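January, late evening

I came home with tired eyes and a small burn on my thumb from the soldering iron, so I will write only the main things.

In the morning I put the Trestau gripper back on the arm. I had it off since before the holidays, when we tried the Mallet one, and I had forgotten how much lighter it feels in the hand. The screws went in without trouble. The cable is another story. If I leave it too short it pulls when the wrist turns, and if I leave it too long it swings and touches the things on the table. I took it off and fixed it again twice before I was happy.

The controller is now the Cliltelard one. It starts faster than our old one, but the manual is written for somebody who knows already everything. I spent most of the time before lunch looking for one setting, the closing speed, and I found it in the menu for lights — why there, I can't say. I set it to 50 and left it.

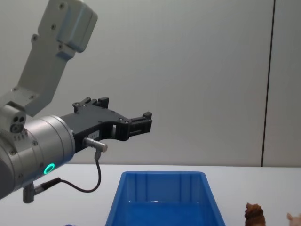

*Trestau gripper over the blue bin, green ring on.*

After lunch I did the long run. The program is the same one I used for the Mallet: go to a toy, close, lift, carry it over the bin, open. I wanted 500 tries with each gripper so the comparison is fair. With the Trestau I had 33 misses. I had expected more. The Mallet had fewer, I must admit, but it squeezes harder and it left marks on two of the softer toys, and for the work at Gitora we can't have marks.

The furry ones are still the difficult ones. The fingers close on the fur and the program believes it has a good hold, then the toy slides out on the way. I think the answer is a softer pad on the fingers, perhaps the grey rubber from the drawer. I will cut a few pieces tomorrow and try them before I touch the numbers again.

One small annoyance: error 737 came up in the middle of the afternoon and I had to restart everything. It is not in the manual. I wrote down the time, 3:40, and what the arm was doing, in case it comes back.

I must also buy more cable ties. I used the last ones, and the coffee tin where I keep them has now only bent washers in it.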